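Mythen, Götterboten, Himmelswagen – Handout zur 4. Sitzung

Heute geht es endlich um die Himmelswagen, mein Lieblingsthema im ganzen Kurs! Feurige Räder, fliegende Paläste, Wolken, aus denen Stimmen sprechen: Solche Bilder gibt es in erstaunlich vielen Überlieferungen.

Lest bitte vorab im Reader die Seiten 112 bis 145 (Ezechiel und die Vimanas) und markiert jede Stelle, an der Bewegung beschrieben wird. Wer baut die Wagen, wer darf mitfahren?

Leitfrage: Was lesen Prä-Astronautiker hinein, und was steht wirklich im Text? 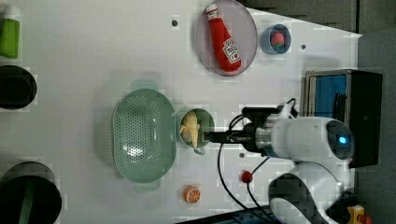 Zuletzt geändert: Januar, 14:05 Uhr

Für die Diskussion bringt ihr eine eigene Textstelle mit, gern auch eine ganz abgelegene.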